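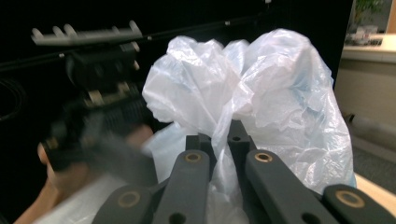
The fault that cost the Bendar team most of its March began as a sound, a soft little tick that Halina Duda took at first for a loose cable. She had been working with the hand-held grippers for the better part of a year by then and knew their noises the way you know the noises of your own car. Plastic bags are hard on any gripper, as anyone who has fought with one at the grocery store might guess. The film is so thin that it bunches and twists down between the two gray fingers while the rest puffs up above them like bread dough, and a grip that looks perfectly good can be holding mostly folds and air. What Halina was hearing was one fingertip slipping a tiny bit on its mount each time the jaws closed.

She wrote it down, bless her, and carried on. Over the next 24 sessions the tick came and went, and the log kept reporting clean grasps. The software at Bendar judged a grasp by how far the jaws had closed, and a crooked fingertip stops the jaws early, just as a bag does. So the log was cheerfully recording bags that had already slid out.

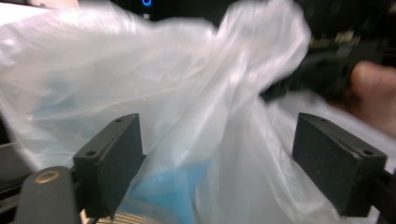

It was Hortensia Alarcón, who looks after the records, who finally sat down with a pot of coffee and went through them one by one. There were 1,142 grasps marked as good, and 195 of them had failed. "I kept hoping I'd misread the column," she told me, laughing, though I gather she wasn't laughing in March.

The mending was simple enough once they knew. The screws had backed out under all that closing and opening, so the team put in new ones with a dab of thread locker, and Halina now checks them every 1,000 cycles with a small wrench she keeps on her key ring. The software took longer. It now compares the closed position with an empty squeeze made at the start of each session, and if the two are too close it asks a person to look.

There was a safety side to it too, and Halina is firm about that part. A fingertip that works loose can pinch, and people's hands are often right beside the jaws when they're spreading out a bag. Anyone at Bendar who hears a tick now puts the gripper down and says so, even in the middle of a run. They lost two afternoons to that rule last month, one of them to a squeaky chair.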